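Reusing small cardboard boxes for mailing, any limits?

Andri Eberhard
17/04/2021
I sell used books and have 26 orders to mail from Welham. Can I reuse small brown boxes, or will the post office turn them down? 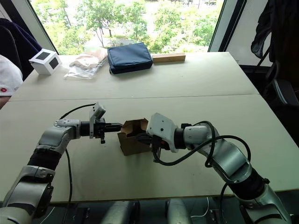

Most of my orders are paperbacks, two to a box. I don't want to pay for new boxes if old ones will do.

Rahel Pichler
Reused is fine if the corners are stiff. Cover the old labels and barcodes completely and tape both seams.

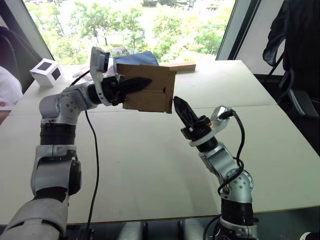 Pimen
Agree with Rahel on the barcodes. I had one go back to Trerncombe over an old label. Use a marker if you run out of tape.

Lanz
just use padded mailers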